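Home | News | Around Town | Events | Contact

Vuldale reading room gets its carpet back, and most of its chairs

Last updated: Friday, 4:15 p.m.

I went by the Vuldale library annex this morning to see how the reading room was coming along, mostly because I miss it (I did half my bill paying in there last winter) and partly because three of you wrote in asking when it would open again. Good news! The new carpet is down, the bookcases are back against the walls, and the doors open to everyone on Friday at 9 a.m.

If you haven't been following along, the room closed in October after a pipe let go over the periodicals corner. The books were fine. The old brown carpet was not, and I can't say I was sorry to see it go. It had a path worn in it from the door to the newspaper rack that you could have followed in the dark.

The new one is gray, with long streaks running through it from nearly white to charcoal. I wasn't sure about it when I saw the little sample square taped up at the front desk, but a whole floor of it looks terrific, sort of like brushed metal, only you can walk on it in socks. The staff tell me they picked stripes partly so that crumbs and pencil shavings wouldn't show. Food still isn't allowed, so read into that what you like.

The order came through the Monti warehouse over in Trutdale, and the room took 22 boxes of carpet tile with one box left over for repairs. The bill for the floor was $3,000, paid out of the annex's building money, and the chairs were a separate purchase. Nothing is coming out of the book budget, which was the first thing I asked.

About those chairs. The old wooden ones were sold off at the fall yard sale, and I know a few people are still sore about it. I bought one myself and it's holding up a plant. The replacements are a mix. The long tables get plain stacking chairs, and the computer desks along the window get black ones, a model called the Vorkum. I sat in one for a good ten minutes while I was pretending to take notes, and my back had no complaints. There's a decent curve to it and it doesn't squeak, at least not yet!

Setup is still going on, so don't be surprised if you peek through the glass and see furniture in odd spots. The computer desks were the last thing on the list when I left, and the people doing the work were going back and forth over how close together to put them. I voted for more elbow room. I don't think my vote counted.

 I laid my own hallway a few years back and I've been nosy about other people's floors ever since.
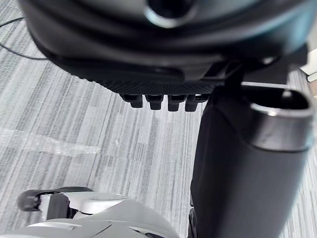

Black objects against the streaky gray of the new carpet.

A few practical things before Friday. The annex entrance on the parking lot side is the one to use, as the front steps are still roped off. Books you've been holding on to since the closure can go in the regular return slot, and late fees for those weeks have been dropped. The reading room number is the same as before, extension 328, if you want to reserve the small table for a tutoring session or a card game. Reservations are for up to 3 hours, and you can book one a week.

The newspaper rack is moving to the left of the door, so those of us with the old path memorized will have to learn a new one. The big lamp with the green shade is staying (I checked), and so is the clock that runs fast. Story hour will be held in the children's corner at the main branch until the end of the month and then moves back over.

I'll be there when the doors open, probably at the table closest to the heater, so come say hello. And wipe your feet, please, at least for the first week.

Related items
Trutdale bus adds a Saturday stop at the library
Yard sale total is in, and the wooden chairs went fast
Where to recycle old carpet in Vuldale
Winter hours for the main branch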